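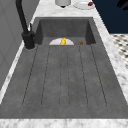

Dark gray sink and drainboard in a marble countertop (rendering).

Tosura Tap Hardness Records

Household water hardness readings from the town of Truvimov, with building and plumbing metadata. Release 4.

Contents

The release holds 2,887 readings taken at kitchen cold taps in 209 buildings. Each reading is one titration of one sample. There are no continuous sensor data and no bathroom or garden taps. A small set of source readings from the two supply wells is included for comparison and kept in its own file.

Files

readings.csv — one row per titration, 16 columns
buildings.csv — one row per building, keyed on building_id
wells.csv — source readings, same units as readings.csv
changes.txt — list of corrections since the first release

All files are UTF-8 with Unix line endings. The CSV files are comma-separated, use a period as the decimal mark, and have a header row. Missing values are empty fields. Earlier releases used -1 for a missing hardness value, and scripts written for those releases need to be updated.

Columns in readings.csv

reading_id — integer, unique across all releases
building_id — joins to buildings.csv
unit_code — apartment or unit, replaced with a random code
month — month of sampling, 01 to 12
season_year — survey year counted from the first, starting at 1
hour — hour the sample was drawn, 0 to 23, local time
flush_s — seconds the tap ran before the sample was drawn
hardness_mg_l — total hardness, mg/L as calcium carbonate
calcium_mg_l — calcium hardness, same units
ph — field pH, one decimal
temp_c — sample temperature at the tap
softener — none, ion_exchange, other, unknown
softener_bypassed — yes, no, or empty
kit_lot — lot code of the reagent kit
analyst — A or B
flag — see Flags

Magnesium hardness is not stored. Subtract calcium_mg_l from hardness_mg_l. In rows where the result is slightly negative, treat it as zero; it comes from titration error in very soft water. To convert to grains per gallon, divide mg/L by 17.1.

Collection

Residents drew their own samples in rinsed bottles and wrote the draw time on the label. The instructions asked for a two-minute flush. Compliance was uneven, and flush_s holds whatever the resident reported. Bottles were collected the same day and stored cold until titration.

Total hardness was measured by EDTA titration at a buffered pH of 10. Calcium hardness was measured on a second portion at higher pH after magnesium was precipitated. The Brosano kits used for most of the work deliver titrant in steps, so values cluster on a grid. This is visible in any histogram with narrow bins and should not be read as a property of the water. Readings by burette do not show it. They carry BUR in kit_lot.

Duplicate titrations were run on a subset of samples at the Kalogeropoulos laboratory. Duplicates share a building, unit, month, and hour but have their own reading_id. Average them before fitting anything that assumes independent rows.

Flags

0 — no known problem
1 — draw time missing or not legible on the label
2 — bottle held longer than the protocol allows
3 — endpoint color unclear, value kept
4 — value disagrees with its duplicate, both kept
9 — withdrawn, hardness fields blanked

Flags are exclusive. When two applied, the higher number was recorded. Rows with flag 9 remain in the file so that reading_id stays stable between releases.

Known problems

The softener column is self-reported. Some residents answered for their own unit when the softener served the whole building, and the reverse also happened. buildings.csv has a column central_softener filled in from plumbing inspections, and it should be preferred where the two conflict.

Softened kitchen lines are underrepresented. In many buildings the cold kitchen tap is plumbed ahead of the softener, so a value of ion_exchange in softener does not imply a low reading. Check softener_bypassed first.

Older buildings on the east side are oversampled in the first survey year. The weights in buildings.csv correct for building age but not for the number of units. Town-wide means computed without weights will be too high — the east side is served mostly by the harder of the two wells.

March readings in the second survey year coincide with maintenance on the north well, when the blend shifted. They are correct as measured. Users interested in seasonal patterns may want to fit with and without them.

The hour column is unreliable between midnight and 5 a.m. Several labels were filled in on a 12-hour clock with no a.m. or p.m. marked. Where this could be resolved from the collection route, it was. The rest carry flag 1.

Suggested uses

Estimating scale buildup on heaters and fixtures, choosing dosage for dishwashers and laundry, comparing tap values with source values, and teaching basic mixed models. A scale index can be computed from calcium, pH, and temperature, but alkalinity is also required and was not measured here. Any index derived from this release depends on an assumed alkalinity, and that assumption should be reported.

Unsuitable uses

The records say nothing about lead, copper, nitrate, or microbes. They should not be used to judge whether water is safe to drink. They should not be used to rank individual buildings either, as most have too few readings in any one season.

Privacy

Street addresses were removed. Buildings are placed in one of four zones and carry a construction decade in place of a year. Unit codes were reassigned in each survey year, so a household cannot be followed across years. This rules out some useful analyses. Requests for linked codes are not granted.

Loading

Read building_id and unit_code as text. Both contain leading zeros, and spreadsheet programs will strip them without warning. kit_lot should be text as well — two lot codes look like numbers in scientific notation.

Changes in this release

Missing hardness values changed from -1 to empty. softener_bypassed added. Temperatures entered in Fahrenheit converted, with the affected reading_id values listed in changes.txt. Two building records merged after they were found to share one entrance and one supply line. The retired building_id is listed in changes.txt.

Maintainers

Spyros Manolakis — protocol, titration records, wells.csv
Lachlan Rennie — building metadata, weights, release scripts

Report errors with the reading_id and the release number. Corrections are batched and go into the next release; files in a published release are not edited in place.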